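Warum ein Brötchen schwerer ist als eine Schraube

Ich gebe es zu: Ich bin wegen der Brötchen nach Dredau gefahren. Yasaman Tabrizi hatte mir im Mai am Telefon erzählt, ihre Gruppe bringe Robotern gerade bei, Backwaren anzufassen, und da war ich natürlich sofort dabei!

Eine Schraube, sagt Tabrizi, ist langweilig. Sie ist immer gleich groß und gleich hart. Brot dagegen ist jeden Morgen ein bisschen anders, und wer zu fest zudrückt, hat Krümel. Die Gruppe im Labor Kunell lässt das System deshalb aus Vorführungen lernen: Ein Mensch steuert den Arm, Griff für Griff, 4000 Mal insgesamt. Daraus entsteht ein Modell, das selbst entscheidet, wo es zufasst (und wie weit sich die Finger schließen dürfen, das war wohl der zähe Teil).

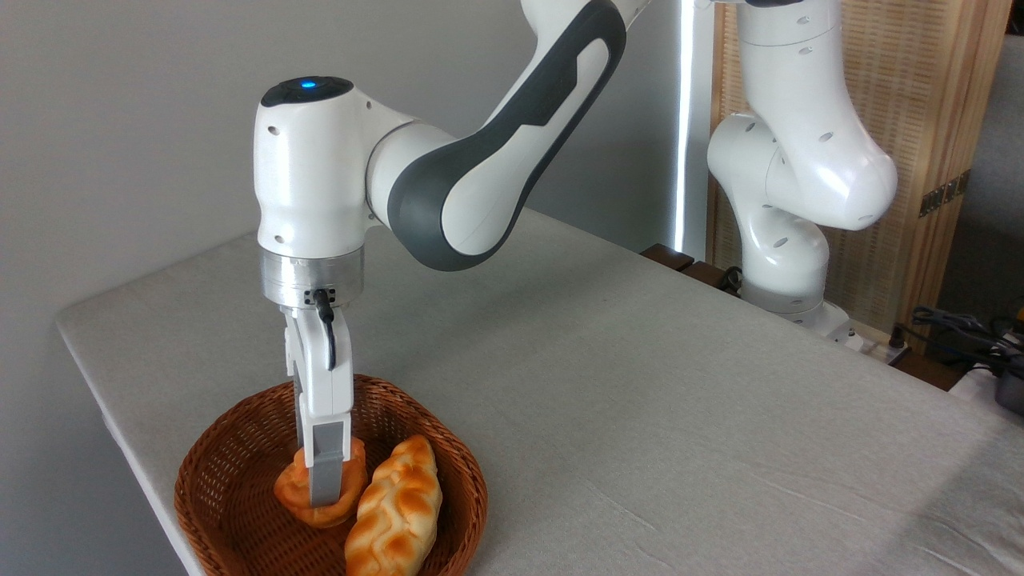

Griff an die Kruste: Der Arm fasst das runde Brötchen am oberen Rand, daneben liegt der geflochtene Laib.

Der eigentliche Kniff kommt danach. Statt immer neue Vorführungen zu sammeln, sucht das Verfahren, intern Pendale getauft, gezielt die Fälle heraus, in denen sich das Modell unsicher ist. Nur die führt der Mensch noch einmal vor. 208 zusätzliche Griffe kamen so zusammen, und die haben mehr gebracht als die letzten 500 wahllos gesammelten. Tabrizi hat mir die Kurve dreimal gezeigt, so sehr freut sie sich darüber.

Schwierig bleibt es, wenn Teile aneinanderlehnen. Dann muss der Roboter eine Kante finden, an der er das eine packt, ohne das andere mitzureißen. In sieben Sorten Gebäck hat die Gruppe das getestet, am störrischsten war das Croissant. Überrascht mich null, ich kriege die Dinger auch nicht heil aus der Tüte.

Als Nächstes sollen weiche Früchte drankommen, Pfirsiche zuerst. Ich habe mich schon mal für den Herbst eingeladen.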